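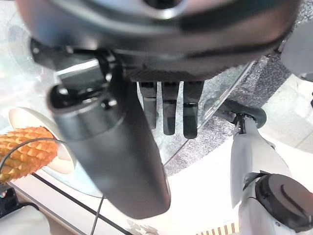

Last updated: 1/16/18

How to move your Vamer save to a new computer

Vamer keeps its saves on your own hard drive. If you uninstall the game or switch to another PC, your progress stays behind unless you copy it over yourself. The job takes 5 minutes if you know where to look.

These steps are for the Windows version, build 602 or later. Older builds store each region as a separate file and have to be updated first. The build number is in the bottom corner of the title screen.

Before you start

Finish whatever fight or conversation you are in, then save at a camp. Autosaves made inside the Brestach mines don't carry over properly and can drop you back at the mine gate with an empty pack. Quit to the desktop and wait for the launcher to close as well.

Copying the files

Open your Documents folder and find the one called Vamer. Inside is a folder called Profiles, and inside that is a folder for each character you have made. They are named after the character, so if yours is called Alby, look for Alby.

Copy the whole character folder to a USB stick. Don't pick out single files. The game checks the save against the map file, and if one is missing the character is greyed out in the menu.

Copy the file called keys.cfg too if you have changed your controls. It sits one level up, next to Profiles.

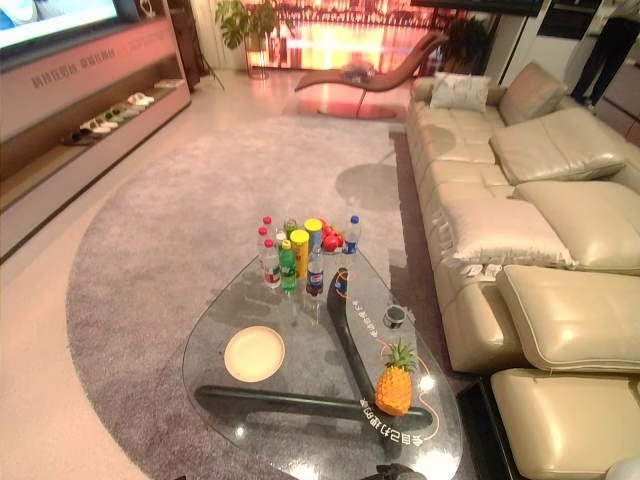 Glass coffee table on a grey rug.

On the new computer

Install Vamer and run it once. Go as far as the title screen, then quit. This makes the folders you need. Paste your character folder into Profiles and put keys.cfg beside it. If Windows asks whether to replace keys.cfg, say yes.

Start the game again and choose Continue. The first load is slow while the map is rebuilt. On my old laptop it took 2 minutes and the screen stayed black for most of it. Leave it alone.

If the character doesn't show up

Check that you haven't ended up with a folder inside a folder, such as Profiles, Alby, Alby. Move the inner one up a level.

Check how many characters you have. The menu only lists 12, and any extras are hidden until you move one out of Profiles.

If you play with the Pruitt map pack, install it on the new machine before loading. Without it the save opens, but your markers and any houses you have coloured in will be gone, and saving over the top makes that permanent. The pack was last changed in March and that version works fine with 602.

Keep the copy on the USB stick until you have played and saved at least once on the new computer.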